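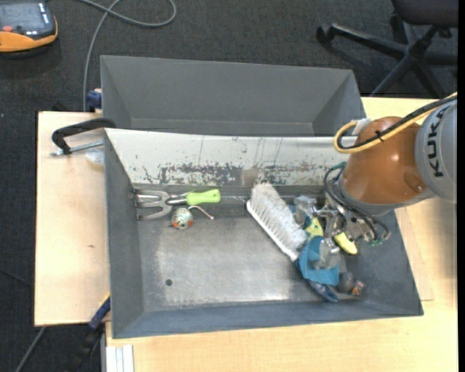
Section 5. Teaching a bin-to-bin task

This section covers how to record demonstrations of a picking task on a KUKA arm using the Wullus teaching software. It assumes the arm, the gripper and the control cabinet have been installed and that you have finished the cell check in Section 4. If the arm has been moved or a bin clamp has been loosened since that check, do the check again before you start.

You can teach the arm in two ways. In hand guiding, you hold the wrist and move the arm yourself. In remote teaching, you stand outside the work area and drive the arm with the Arkar hand controller. Both kinds of recording are saved in the same format and can be mixed in one task.

5.1 Which method to use

Use hand guiding for the first few recordings of a new task, and for any pick close to a bin wall. You will feel contact through the arm sooner than you will see it from outside.

Use remote teaching for everything else. Your hands and sleeves stay out of the camera view, so the recordings are closer to what the arm will see when it runs on its own.

Note: Do not change method partway through a single recording. End the recording, change over, and begin a new one.

5.2 Preparing the bins

1. Set the two bins on their tables with one behind the other. The front bin is the source bin and the rear bin is the target bin.

2. Clamp both bins. Push each one firmly from the side and the front. If it moves at all, tighten the clamps and push again.

3. Empty the target bin.

4. Put the objects in the source bin. Choose a mix of shapes and surfaces. A large hand brush, a garden fork and a small ball make a good starting set, as each one has to be gripped differently.

5. Let the objects lie where they fall. Some should touch or overlap and some should lie on their own. If you lay them out neatly for every recording, the task will only work on neat bins.

6. Check that cables on the floor are clear of where you will be standing, and roll any chair back from the tables.

Note: Worn or scratched bins are fine to use. Bare metal can throw bright reflections under strong overhead lights, and these may be picked up as objects. If that happens, dim the lights or turn the lamp away. Leave the exposure setting alone.

Caution: Do not teach with glass, open blades or anything under pressure. Garden tools with tines are acceptable if the tines point away from the operator's side.

5.3 Checking the arm

1. Bring the arm to the home position at slow speed.

2. Look along the hoses and cables at the wrist. They should hang in a loose curve and should not be pulled tight at any point. Replace any missing cable ties.

3. Turn the wrist through its full range in both directions. Stop if a hose catches on the gripper or rubs on a joint housing.

4. Open and close the gripper 5 times. The fingers should close evenly and let go without sticking.

5. Wipe the fingers with a dry cloth. Dust makes them slip on smooth plastic, and a slip during a recording usually means doing it over.

6. Press the emergency stop and confirm that the arm will not move. Reset it before you go on.

If the screen shows code 304, the software has lost the gripper signal. Check the plug at the wrist first, then the one at the cabinet. The code clears by itself once the signal is back.

5.4 Recording by hand guiding

Caution: Only one person may be inside the work area during hand guiding. A second person must stand at the emergency stop for as long as the arm is enabled.

1. Select Teach, then Hand Guide. The arm will go slightly slack when you squeeze the enabling switch.

2. Hold the wrist above the gripper. Keep your fingers off the gripper itself and away from the hoses.

3. Press Record and wait for the tone.

4. Move the gripper over the object you want. Come down from above at a steady pace.

5. Stop just before contact, line up the fingers across the narrow part of the object, then lower and close. For the brush, grip across the narrow width. For the fork, grip the handle.

6. Wait 2 seconds after the fingers close.

7. Lift straight up until the object is clear of the bin wall, carry it to the target bin and lower it. Do not drop it.

8. Open the fingers, lift clear and press Record again to finish.

If you miss the object, carry on and try again within the same recording. The software can learn from a recovered miss, and a few of these are useful. Delete the recording only if the arm hit a wall, an object left the bin or the emergency stop was used.

5.5 Recording by remote control

1. Leave the work area and close the gate.

2. Select Teach, then Remote. Hold the Arkar controller level and press Align. The gripper will now follow the movement of your hand.

3. Set the speed to 35 per cent. You can raise it later, but most operators find that faster recordings are jerky ones.

4. Record the pick using steps 3 to 8 of 5.4, moving the controller in place of the wrist.

5. If your arm gets tired or you run out of reach, release the trigger. The robot will hold still while you reset your grip. Squeeze again to continue.

Note: It is hard to judge depth from outside the gate, particularly in the corners of the bin nearest you. Keep the side camera view open on the monitor and watch the gap between the fingers and the floor of the bin.

5.6 Crowded corners

Objects tend to gather at one end of the bin as the session goes on. Take the top one first, even when a lower one looks easier to reach. If two objects are pressed together, use the closed fingers to nudge them apart, then back off, open and pick. Record the nudge as part of the task.

Long objects that lie across others can swing when lifted. Grip them near the middle and lift slowly – the pause in step 6 gives you time to see whether the grip is holding.

Do not force the gripper down beside a sloping wall. Tilt the wrist to match the slope, or pull the object toward the centre of the bin before closing on it.

5.7 Saving and labelling

1. Open the session list and play back each recording once.

2. Mark each one Good, Recovered or Reject.

3. Enter the object name in plain words, using the same word each time. Do not call an object "brush" in one recording and "sweeper" in the next.

4. Press Save Session. Grendport cells save to the cabinet drive. Barbier cells save to the network folder chosen during set-up, and the cabinet must stay on until the progress bar closes.

5. Return the arm to home and switch off the drives before you reach into either bin.

To train the task from the saved session, go to Section 6.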